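Bad Design Is Still Evidence

Godelieve Van Hecke
16/09/2023

The recurrent laryngeal nerve leaves the brain, runs down the neck, loops under a large artery near the heart and climbs back up to the voice box. In a giraffe the detour adds several meters. Creationist writers now reply that the nerve gives off small branches on the way, so the route must serve a purpose. I think this reply fails, and biologists should stop treating it as a serious difficulty.

The branches exist. They do not explain the loop. A separate short nerve could supply the same tissue. In fish the equivalent nerve passes behind a gill arch and takes a direct path. As necks grew longer and the heart moved back, the nerve stayed hooked on the same side of the vessel. Descent predicts that pattern across all the land vertebrates. A purpose assigned afterward predicts nothing.

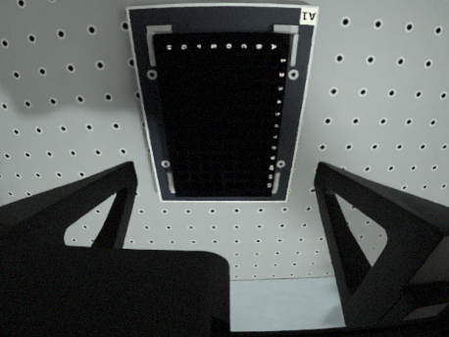 Holder A1 on a perforated board, computer rendering.

Ha-neul Kwon put a better objection to me in June. Calling a structure "bad" assumes we know what a good one would cost, and usually we do not. I accept this. The argument should be made from history alone, with the word "design" left out. Whether the loop does the animal any harm is a separate question, and the answer may be that it does very little. Selection removes what reduces offspring. It has no means of tidying the rest.

Textbooks still put the giraffe under "imperfections." It belongs in the chapter on embryos.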